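他花了一个夏天教机械臂拆旧电脑，结论是“先别急着高兴”

共享工坊在Olham一栋旧仓库的二层，楼梯间堆着别人退回来的打印机。Godfrey Laizer约我下午四点见，我到的时候他正蹲在地上找一颗螺丝。他先让我抬脚，确认没踩着，才站起来握手。

Laizer四十出头，白天给一家冷库做电气维护，晚上和周末泡在工坊里。他做的东西叫Soserero，名字是女儿随口编的。说白了，就是一条装了二指夹爪的机械臂，加上他自己写的控制程序，目标是把报废台式机里还能用的部件取出来。内存、处理器、硬盘、电源，能拔的拔，能卸的卸。

这类项目我写过几个，多半死在演示视频之后。我一坐下就把这话说了。

“那你来对了，”他说，“我连演示视频都没有。”

钱是我问的第一件事。账本是一个横格本，他翻给我看：到八月为止，花掉2568，其中900是二手机械臂本体，剩下的是夹爪、转接件、线材、两块烧掉的驱动板，还有一张铝条台面。电费没算，他自己的时间也没算。我问为什么不算时间。

“算了就做不下去了。”

我请他报一个回收出来的总价。他不肯。再问，他说内存条现在不值钱，老型号的处理器论斤卖都有人嫌占地方，硬盘他不卖，怕里面有人家的照片。“你要是想写这东西能回本，那我劝你换个人采访。”

照我的理解，这等于承认经济账不成立。他没有反驳，只是补充说，工坊里另外几个人做木工也不回本，怎么就没人去问他们。

接下来他给我讲夹爪。旧机箱对人来说很好拆，这一点他反复强调。手指能在黑处摸到卡扣，能觉出螺丝快要滑丝，能一边托着硬盘一边用小指把线拨开。他的夹爪两根指头，只会合上和张开。拔内存要先把插槽两端的卡子扳开，再垂直往上提，两个动作他调了三个星期。处理器插座的压杆更烦人，要先往下压一点，再往外让，然后才能抬起来。

“程序里这叫四个路点，”他说，“我老婆管这叫抠耳朵。”

他最早以为难处在识别。照片拍清楚，软件认出哪个是内存哪个是电源，后面的事就简单了。他在这上头耗了整个春天，攒了867张机箱内部的照片，一张张手工标注。标到后来他闭着眼睛都能分出几家整机厂的走线习惯。识别率上去了，他很得意，把机械臂接上，第一次下爪就夹住了一把数据线。

“认得出来和拿得出来，中间隔着一条河。”他停了一下，又说这句别写，太像宣传册了。我还是写了。

问题出在深度上。机箱侧躺，主板在底下，电源和硬盘架高出一大截，夹爪要从上方探进去，腕部又比指头粗得多，稍微歪一点就蹭到架子。他给我看了金属架边上的几道划痕，说那是四月的，后来好多了。我问好多了是多少，他想了想，说“够我自己满意，不够给别人看”。
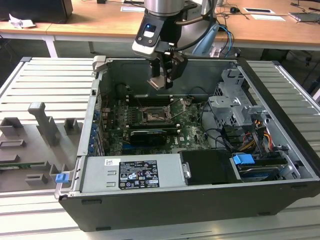
工坊里不是人人都买账，Narura就觉得整件事的顺序反了，应该先挑一种机箱，把它拆到烂熟，再谈别的型号，而Laizer什么牌子都往台上搬，每换一台就得重调一遍，调完了前一台又不灵。

我把这番话转给Laizer，他倒不生气。他说只做一种机箱，那就是做了一台夹具，花那么多钱不如去买把电动螺丝刀。他要的就是杂。废品站送来什么，工坊就得面对什么。有的侧板是滑的，有的是掀的，有的扩展卡用塑料卡子压住，有的老老实实拧螺丝。最讨厌的是卡子上了年纪，塑料发脆，人手碰一下都可能断，夹爪碰一下必断。

“那你现在能完整拆完一台吗？”

“不能。”

“能拆到哪一步？”

他掰着指头数。侧板得人来开。散热器得人来卸，硅脂粘得太死，机械臂拽起来会连着处理器一起走，针脚就废了。内存可以，前提是没有线挡着。压杆可以抬，十次里面有几次滑掉。显卡要看后面的挡片怎么固定。硬盘可以，前提是托架的卡扣他见过。电源他不让机械臂碰，太沉，夹爪夹不稳，掉下去砸的是主板。

听下来，人做的部分还是大头。我这么说了，他点头，说这个阶段机械臂的作用大概相当于一个很慢、很听话、不太聪明的学徒。

我又问速度。他说拿一条内存，从定位到放进托盘，程序跑完要27秒，他自己动手嘛，我眨两下眼就完了。他说着伸手比划了一下。那动作确实快，快得让我觉得桌边这一套东西有点委屈。

说到这里，我得交代自己的偏见。过去几年，凡是把“自动化”和“电子垃圾”放在一句话里的文章，我都先往后翻，看看有没有一个数字是从头到尾称过重的。通常没有。Laizer这里也没有。他没有统计过拆了多少公斤，也没有对照过废品站原来的拆法。他的账本只记花出去的钱。就凭这个，我不会建议任何回收站站长来参观。

他有一件事让我改了一点看法，就是失败记录。每次失手，他写一行：哪台机箱，哪个动作，碰到了什么，手动复位还是急停。字很潦草，有几页沾着茶渍。其中一行只有四个字，“又是线缆”，后面画了三道杠。我问他能不能把这些公开，他说可以，但得先把骂人的话删掉。

工坊里还有人建议他换软一点的指垫，或者改用吸盘。吸盘他试过，积灰的电路板吸不住，擦干净了又到处是凸起的元件，漏气。指垫换过两种，软的那种夹内存条时会让条子歪着出来，歪着出来就卡在槽里。现在用的是硬的，贴了一层薄胶皮，磨穿了再贴。

临走前我问他打算什么时候停。他说原先定的是秋天，看能不能不用人帮忙，取齐一台机器的内存和硬盘。做不到就把机械臂卖掉，还给家里一间储藏室，备用的零件现在全堆在里头。

“你觉得做得到吗？”

“一半一半吧。”他又想了想，“你写四六。”

哪边是四，他没说。我走到楼梯口，他在后面喊我，问我家里有没有不用的旧台式机，什么牌子都行，最好侧板还在。

我家里有一台，放在阳台上好几年了。我跟他说星期五给他送来，他说那天他要到晚上七点以后才在，来早了就搁在打印机那堆旁边，贴张条子，不然会被人当垃圾扔掉。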